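Braron Swim Fins, Short Blade: My Review

I've done 34 pool sessions in these now and I still look forward to putting them on! Bought mine at the Nallier shop in Otbridge, size 43.
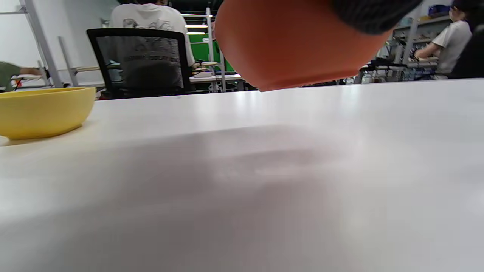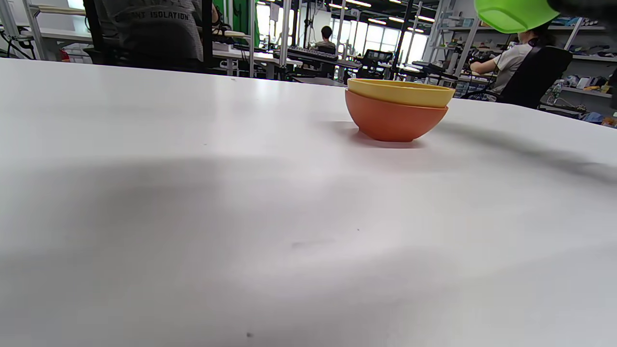 The foot pocket is soft — no blisters, even on long kick sets — and the blade has just enough snap to keep my legs working. My old Pacheco pair always slipped off on push-offs. These stay put. They do run a little narrow, so wide feet should try the next size up. I'm wearing mine again Saturday.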